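Disar dental lab, Nendale: casting wax project
Progress report to the Juditis fund, 20/05/2024

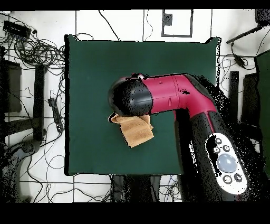
Arm with a tan towel over the green board.

Where we are. Second batch of the Barta blocking-out wax is poured and in use at the bench. First batch was too brittle at the margins, you had that in the last report. Viktória Jakab changed the blend, less hard wax, and it carves much cleaner now. Still shrinks a bit on long-span bridges. Working on it.

Casting trials: 70 crowns so far, 5 rejected. Three of those were spruing mistakes, ours, not the wax. Burn-out held at 900 as agreed. Zorica Popescu wants to try a slower ramp before we go near 1000, no results yet.

Spend. On budget except investment powder, which went up again. Hye-jin Yeo is getting a second quote. Invoices to follow seperately.

Not done: the storage test. Samples are in the cupboard but the log was started late so please ignore the dates on sheet two. Also the written instructions for technicians, half drafted, Enikő Sipos has them.

Next:
- fix shrinkage on bridges
- slower ramp, same furnace
- send blocks out to the two outside labs, adresses still needed from you
- finish instructions

We'd like to move the final report to August if you can agree to that. Would need a yes in writing for our accounts people.

Vilmos Pap
Disar, Nendale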